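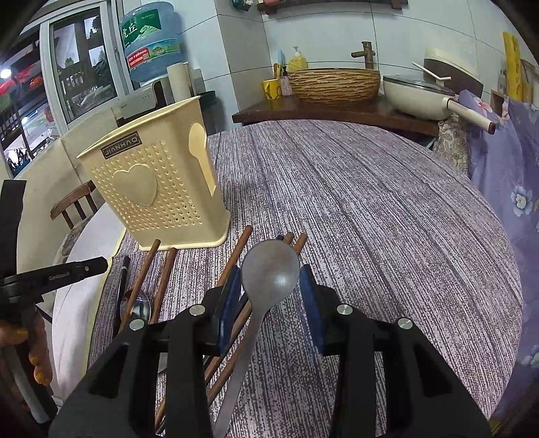
Gwen Pardoe
Developer and support desk, Haslam

Trurel for Android

Trurel is the notification app I wrote because my phone wouldn't shut up. It holds back the alerts you don't need straight away and hands them over in a bundle, at times you pick. Mine come at 8am, lunchtime and just after tea, and in between the phone only makes a noise if it's a call, a text from family or the school (you choose your own list, obviously).

If you used Bima, our old app, you'll know the basic idea. Bima muted things and that was pretty much it, so you'd come back to a great long list with the dentist buried under forty supermarket offers. Trurel sorts the list first. Messages from real people go at the top, then deliveries and appointments, then everything else, and anything that has repeated itself gets squashed into one line. I can clear a morning's worth while the kettle boils – and I get a lot of rubbish, I sign up for everything!

Setting it up

Install it, give it permission to read notifications, and it'll show you every app that's been in touch lately with the noisiest first. Drag each one into Now, Later or Never. I'd leave your bank and your calendar in Now to begin with. You can be stricter once you've lived with it for a bit, and it's easy to move things about afterwards.

One thing to check: some phones put apps to sleep to save battery, and if yours does that to Trurel your bundle will turn up late. There's a button in Settings called Keep Awake which takes you to the right page on your phone. Please try that before you email me, it fixes most of the "my bundle never came" messages.

What happens to your notifications

They stay on the phone. The sorting is done there too, and Trurel doesn't ask for internet access at all, so there's no account to make and no password to forget. It keeps the last 100 held notifications and then starts dropping the oldest. A few people have asked for more and I did try it, but the app got sluggish on my old handset and I wasn't happy with it.

Sign-in codes are let straight through. I got this wrong in an early version and locked myself out of my own email, so I'm quite careful about it now.

Price

Trurel is free with 2 bundles a day. The full version is £5, paid once, and gives you as many bundles as you like, different times for weekends and the dark theme. One payment covers all the phones on your own store account. If you bought Bima you can have the full version for nothing – send me your old receipt and I'll send a code back, though it can take me a day or so.

What it won't do

It doesn't work on iPhones and I've no plans for that, sorry. It won't answer messages for you. It can't hold back alarms either, and I wouldn't want it to. On tablets it runs but the list looks a bit stretched, which I'm hoping to sort out by June.

Comments

Bima refugee: Moved over last month and the sorting is miles better. Any chance of bringing the old green icon back?

Reply from Haslam: It's in Settings, under Appearance! I missed it as well.

Tired in Brallton: Is there a way to put one group chat in Never but leave the others alone? My running club sends 100 messages before breakfast.

Reply from Haslam: Yes, hold your finger on the chat in any bundle and pick Just This One.

Oldphone: Keep Awake did the trick, thanks. Bundle came at 8 on the dot this morning.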